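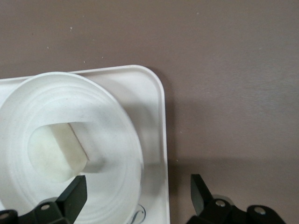
## 그리퍼가 열린 채로 멈추는 문제 기록

2019/7/31

손목 카메라로 블록을 잡는 작업에서 발생한 정지 현상을 정리한다. 작업은 단순하다. 흰 트레이 안에 둥근 흰 그릇이 있고, 그 안에 놓인 크림색 직육면체 블록을 집어 탁자 위로 옮긴다. 손가락은 검은색 패들형 두 개이고, 접근 구간에서는 넓게 벌린 상태를 유지한다.

증상은 다음과 같다. 접근 동작이 끝나고 닫힘 명령이 나가야 할 시점에 팔이 선다. 제어기 쪽 상태는 정상으로 표시되고 비상정지 회로도 끊기지 않았다. 로그에 남은 것은 코드 126 하나였다. Nulteck 쪽 드라이버 문서에는 이 코드가 "목표 자세 미확정"이라고만 적혀 있다.

### 재현 조건

처음에는 통신 지연을 의심했다. 케이블을 교체하고 스위치를 거치지 않게 직결했지만 결과는 같았다. 그다음 그릇의 위치를 바꿔 가며 돌려 보았다.

- 그릇 없이 블록만 탁자에 둔 경우: 정지 없음
- 그릇만 두고 블록을 뺀 경우: "대상 없음"으로 정상 종료
- 블록이 그릇 안에 비스듬히 놓인 경우: 간헐적으로 정지

세 번째 조건에서만 발생하므로 통신 문제는 배제했다.

### 원인

원인은 두 가지가 겹친 것이었다.

첫째, 검출기의 윤곽 추출이다. 블록과 그릇의 밝기 차이가 작다. 블록 오른쪽 위 모서리는 면의 경계가 어두운 선으로 뚜렷하게 잡히지만, 왼쪽 아래는 흐려져 그릇의 흰색에 묻힌다. 네 변 중 한쪽이 프레임마다 다르게 추정되고, 그 결과 장축 각도가 흔들린다. 그릇 안쪽에는 동심원 모양의 단이 있어서 그 단의 일부를 블록의 변으로 잘못 이어 붙이는 경우도 있었다. 블록 오른쪽에 생기는 그림자도 같은 방식으로 오검출을 만든다.

둘째, 상태 기계의 설계다. 각도 추정값의 분산이 한계를 넘으면 닫힘 명령을 보류하는데, 보류 상태에서 빠져나오는 경로가 "분산이 줄어들 때"밖에 없었다. 시간 제한이 없다. 팔이 정지해 있으면 카메라도 정지해 있으므로 영상이 거의 같고, 추정도 같은 두 값 사이를 계속 오간다. 조건이 영원히 충족되지 않는다.

두 번째 항목은 내가 작년 12월에 작성한 코드다. 당시에는 진한 색 부품만 다뤘고 이 경로를 탄 적이 없었다.

### 안전 측면

정지 자체보다 정지 이후가 더 문제다. 보류 상태의 팔은 겉보기에 꺼진 팔과 구분되지 않는다. 서보는 켜져 있고 닫힘 명령은 대기열에 남아 있다. 이때 누가 손을 넣어 블록을 똑바로 돌려놓으면 분산이 떨어지고, 대기하던 명령이 즉시 실행된다.

실제로 그럴 뻔했다. Marit Midtbø가 블록 각도를 바로잡으려고 다가왔고, 나는 로그를 보다가 서보 상태를 확인하고 말렸다. 다친 사람은 없다. 그래도 Zemis 내부 양식으로 아차사고 보고서를 제출했다. Bláthnaid Brophy가 검토하면서 지적한 내용은 짧았다. 표시등이 보류와 대기를 같은 색으로 나타낸다는 것. 맞는 말이고, 수정 목록의 맨 위로 올렸다.

### 수정 사항

1. 보류 상태에 제한 시간 2초를 둔다. 초과하면 대기열을 비우고 서보를 끈다.
2. 보류에서 나온 뒤에는 조작자가 버튼을 눌러야만 재개한다. 자동 재개는 삭제.
3. 표시등 색을 분리한다. 보류는 점멸 황색.
4. 각도 추정이 불안정하면 손목을 조금 돌려 다시 촬영한다. 재촬영은 최대 2회.
5. 윤곽 후보에서 그릇 중심과 동심인 호는 제외한다.

1번과 2번은 적용을 마쳤다. 3번은 Baumgartner 표시등 모듈의 배선을 바꿔야 해서 부품을 기다리는 중이다. 그때까지 작업 구역에 손을 넣기 전에는 반드시 서보 전원을 내리고 제어기 화면에서 확인한다. 팔이 멈춰 있다는 사실은 확인으로 치지 않는다.

4번은 구현했으나 검증이 부족하다. 손목을 돌리면 그림자 방향도 달라지므로 첫 추정과 두 번째 추정을 단순 평균하면 오히려 나빠질 수 있다. 현재는 변의 대비가 더 높은 쪽을 택한다. 5번은 그릇이 화면 밖으로 잘릴 때 중심 추정이 부정확해서 아직 켜지 않았다.

그릇을 어두운 색으로 바꾸면 검출은 쉬워진다. 다만 Hitside에 납품할 구성이 흰 그릇 기준이라 시험 환경은 그대로 둔다. 5번의 중심 추정은 트레이 모서리를 기준점으로 쓰는 방식으로 다시 작성하고 있다.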